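Homum Forums > Storage and Furniture > Small drawer cabinets: what do you keep on top?

Started by pella_k, 30 Jun 2020

pella_k wrote:
Okay, I need to gush for a minute. I finally got one of those little gray two-drawer cabinets for the corner by my kitchen door and I love it way more than a person should love a cabinet! It's 32 inches high, it fits between the fridge and the wall, and the drawers glide like butter. Mine is the Sistov with the plain top. Now I'm stuck on what goes on top of it. Right now it's mail, keys and one sad banana. What does everybody else do?

tinroof wrote:
Congrats! We have two in the garage and one in the den. The top is the snack spot in our house, always has been. Bowl for chips, drinks next to it, done. Bowls go back in the top drawer afterward (in theory).

moss_and_bolt wrote:
I'm going to be the grump here. Nothing goes on top. The minute you allow one thing, you have nine things. I had a Moroz cabinet by the back door for 4 years and I could not have told you what color the top was. Clear surface or no surface.

pella_k wrote:
@moss_and_bolt ha, but then where does the banana live?

tinroof wrote:
Disagree with the grump, in a friendly way. A flat top at that height is begging to be used. Just clear it every night.
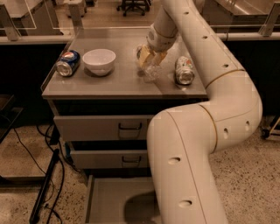

Danylo Melnychuk
Moderator, Storage and Furniture

I'm with tinroof on this one, snack tops forever! A Pepsi, a white bowl, a crumpled clear plastic bag, and you've got a party on a surface hardly bigger than a tray. I'd stand the cans up, though. A can on its side will find the one low corner of any cabinet ever built, and then it's on your foot. If your top has a little raised lip down one side like this gray one, put that side toward the walkway. Mine does the same job and it has saved me more than once.

The other thing I'd say to pella_k is to look at the handles before you pick the spot. Those U-shaped ones are great to grab, even with your elbows full of groceries, but they do stick out. I caught a belt loop on mine twice in June and tore a perfectly good pair of shorts.

And please use the drawers! Top drawer for napkins, clips and the bottle opener, bottom drawer for the spare bowls. Once the small stuff has a home, the top pretty much takes care of itself.

moss_and_bolt wrote:
So the moderator is on the side of chaos. Noted. I'll give you the lip, I've never had one and I've mopped up plenty of soda.

dvas wrote:
Does a lip get in the way when you wipe it down? I'm looking at the Zenditz and it has one on all four sides. Seems like a crumb trap to me.

Danylo Melnychuk wrote:
All four would bug me too. With one side you just wipe away from it. A dry paintbrush gets the crumbs out of the corner, cheap one, an inch wide is plenty.

tinroof wrote:
Crumb brush!! Stealing that.

dvas wrote:
Still not sold on the lip, but the brush is good. Signed, Demyd Vasylenko, owner of almost 32 paintbrushes and no cabinet.

pella_k wrote:
You are all wonderful. Mail has moved to the top drawer, keys are on a hook, and there's a big white bowl up there now with pretzels in it. The banana got eaten. Does anyone know if felt pads stick to the bottom of a ceramic bowl, or do they peel off the first time you wash it?

moss_and_bolt wrote:
They peel. Get a cork mat. And there's your second thing on top, by the way.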